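How to Fold a Puffer Jacket So It Stays Folded

October 22, 2022

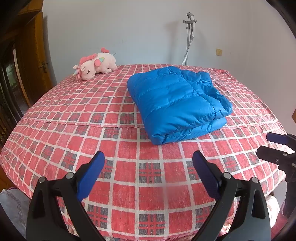
A reader from Harham wrote in after my sweater post to say that her puffers spring open the second she lets go, and could I please do jackets next? Yes! Gladly! I love folding puffers. They look impossible, all that air and slippery fabric, and then you learn where the air goes and you end up with a neat little bundle you can put on a shelf.

You don't need any gear. A bed is the best place to do it, much better than a table, because a puffer slides around on anything hard and the sheet grips it a bit. If your sheet has a plaid or a check on it, even better: you can line the hem up with the pattern and see right away if you're going crooked.

Before you start

Empty the pockets. All of them, including the inside one you forgot about (I once folded a full pack of tissues into the middle and spent ages wondering why it had a lump). Make sure the jacket is completely dry, then zip it up to about two inches below the collar. Leave that small gap open so the air has somewhere to escape.

The fold

1. Lay the jacket face down with the hem toward you. Smooth it from the middle out with flat hands.

2. Fold one sleeve straight across the back. Fold the other over it. Don't worry if the cuffs poke out, they'll get tucked in later.

3. Bring each side in toward the center so you have one long strip. Aim for 14 inches wide for an adult jacket. Kids' jackets come out narrower, so just match the shelf or the bin.

4. Now press! Start at the hem and lean on it with your forearms, working slowly up to the collar. You'll hear the air going out. This is the fun part, and it's where most people rush.

5. Fold the hem end up by a third, press again, then bring the collar end down over it. If there's a hood, lay it flat on the back before this last fold.

6. Flip the whole bundle over so its own weight holds it shut, and poke in any bit of sleeve that's sticking out at a corner.

With horizontal quilting you get a bonus: the stitched lines want to bend, so put your folds on the stitching and the bundle will sit much flatter.

If it still pops open

Thick ones sometimes do. Roll the hem edge under once before step 5, a small roll the size of a finger, and try again. A wide fabric band around the middle works too. I would skip the vacuum bags for down, especially for a whole summer. Down likes to breathe, and a loose fold in a cotton bag keeps it fluffy.

When you take the jacket out again, give it a good shake by the shoulders and hang it up overnight. It will look squashed at first and then puff right back up over the next few hours.

Next up: snow pants, suspenders and all!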